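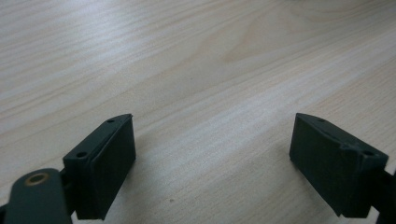
Search this blog Go
Home | Case notes | Maps | Links | Contact

The Akari file is finally readable!

February 8, 2018

I have been waiting for this one for so long that I squealed when the email came. The Jekow archive has put up the whole Akari file, the inquiry papers and the harbor log and all the witness statements, and you can read it from your couch for free. All 3328 pages of it!

If you're new to the case, the Akari was a small ferry that was found tied up at Plilier one morning in April with her lights on and no one aboard. The night watchman was never seen again. The inquiry decided he had fallen in while checking the lines, and maybe he did, but people have been arguing over it on the message boards ever since (I've been one of them for years, as my family will tell you with a sigh).

I started with the harbor log, which we only ever had as bad photocopies. Page 243 is the one to look at. On the copy that gets passed around, the second line looks like "boat moved 1:10," and a whole pile of theories has been built on that. The new scan is so much clearer, and to me it reads "boat manned 1:10." One word! If I'm right, the ferry never left the dock that night, and the idea that she was taken out to the sandbar and brought back is in real trouble. I used to like that idea a lot, so this stings a little.

Then there's the Halilović boatyard. We knew they had worked on the ferry that winter, but I had never seen the bill. It lists new fenders, a pump and three deck lamps. The inquiry report says the stern was dark. So were the lamps fitted or not? The bill is stamped paid and there's a delivery note pinned behind it with a signature I can't read. If anyone out there is good with old handwriting, please, please go look and tell me what you get.

I've read the first 300 pages properly and skimmed a lot of the rest — the witness statements are out of order, so keep a notebook next to you. The woman from the ticket office gave two statements, and they don't agree on what time she locked up. I don't think she was hiding anything. I couldn't tell you what time I locked my own door last night.

One favor before you all dive in. The watchman's family is still in Plilier, so let's keep to the papers and leave their names out of the comments, same as always.

Next I'm doing the tide tables, and I am way too excited about it. Bring snacks.

Older posts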